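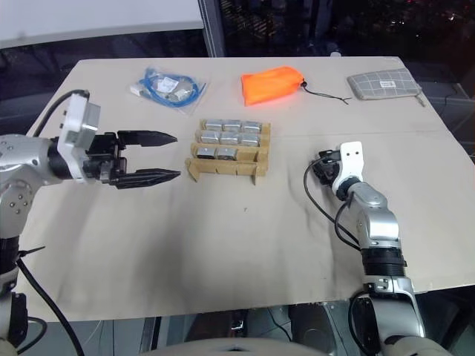
Does the Kongkaew rack need any assembly when it arrives?
It comes in one piece, legs already on, so you take it out of the box and set it on the table.

News > Bekeo Press Room > Small Wooden Goods

BEKEO BRINGS BACK THE KONGKAEW RACK, AND I COULDN'T BE HAPPIER

DEDCOMBE, March. Hello from the workshop! I'm Anong Srisuk, I run the small wooden goods side of Bekeo, and I get to write this one myself because it's my favorite thing we make. The Kongkaew rack is on sale again. It's a little tabletop rack in light brown wood, three slots running across, thin wooden dividers between them, small legs underneath. You put small things in it and they stay put.

We first sold it two winters ago as a side item next to our trays, and we made 190 of them. I thought that would last us a year. They were gone before I'd finished writing the web page for it, and then the emails started (a lot of emails, some of them pretty stern). By the time we were ready to take names for a second run, 437 people had signed up. So we made 2000 this time, and I've been told very firmly by Nattawut Meesuk, who has to find shelf space for them, that I don't get to complain if the hallway is full of boxes until summer.

The rack will be sold on its own and also with a set of eight silver metal blocks, which is something people kept asking for after they saw them in the shop. They're small, rounded at the corners and nicely shiny. I have a set on my own desk and I move them from slot to slot when I'm on the phone. My sister lines hers up on the windowsill. Customers have asked whether they're meant to be paperweights, or a game, or just something to look at, and I say whatever you like! The blocks come from Divex, who have done metal parts for our hinges for ages and were very patient with me over the corners. I sent the first samples back twice.

What's different in this version? Not a whole lot, and that was on purpose. Lertchai Wiriya, who drew the first rack, went back over his drawing and changed two things. The dividers are a touch thinner than before, so you get a bit more room in each slot, and the inside edges are sanded smoother. He wanted to take the legs off entirely for a while there. I wanted them kept. You can get a cloth in under the rack to wipe the table without lifting everything out, and I also just think it looks better standing up. We argued about it over lunch for most of a week and I won.

"I still think it would be fine without them," says Lertchai. "But people like the legs, so okay."

We've been hearing from owners of the first run about what they keep in theirs, and I love this part of the job. Dice, sewing bobbins, lip balm, chess pieces waiting their turn, sugar cubes, a set of tiny painted cats. Kamol Ratanaporn teaches an evening class in jewelry making here in Dedcombe and bought six, one for each bench, so beads and findings stop rolling onto the floor. "I spend less of the evening on my knees with a flashlight," Kamol told me when I called. We're sending the class four more.

A few practical bits, as I know I'll be asked. Wipe the rack with a barely damp cloth and let it dry in the open. Please don't put it in the dishwasher. If you buy the set, the blocks are wrapped separately from the rack so they don't knock against the wood on the way to you. And if a divider ever comes loose, write to us and we'll fix it or swap it, first-run racks included.

Of the 2000 racks, 1114 are going to stores and the rest we're keeping for our own website and the shop counter. People on the sign-up list will hear from us first and will have until the end of March to order before everyone else gets a go. Siebe Wuyts is looking after store orders and would like me to say that he answers his email in the morning, before 10 a.m., and is much harder to find after that.

We'll also have the racks out at our open afternoon in the Dedcombe shop, so you can pick one up and try your own bits and pieces in it. Bring whatever you've got! Coffee from 2 p.m., and Lertchai will be there if you'd like to take his side about the legs.

About Bekeo
Bekeo makes trays, boxes, racks and other small wooden goods for the home, from a workshop and shop in Dedcombe.

Press contact: Anong Srisuk, Bekeo
Store orders: Siebe Wuyts, Bekeo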